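The Ferry Book

Iara Rivadeneira took over the ferry office at Gustuvside in December, when the boat ran only twice a day. The job came with a stove, a bell and a book that went back to 1809. Every crossing was in it. The early pages gave the weather and the number of sheep.

Her first passenger was an old man named Fidel Figueroa. He paid for a return ticket and sat down by the stove.

"The boat leaves in 10 minutes," she said.

"I know. I'm not going. Write me down anyway."

She said she could only write down people who crossed. He nodded and stayed where he was until the boat had gone. The next morning he paid again.
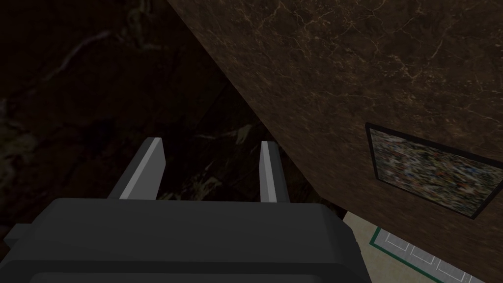 Two gray fingers, set wide apart.

On the third day she asked him who was on the other side.

"My brother. He reads the book when it goes over for the winter check. He looks for my name."

"And if he finds it?"

"Then he'll think I came and he was out." Fidel looked at the clock. "He's out a lot."

Iara put a piece of wood in the stove. The bell rang for the morning boat – 15 seats, one of them taken. She took his coat off the hook and held it open.

"I'll write it when you're on board," she said.

He took a long time with the buttons. She kept the boat waiting.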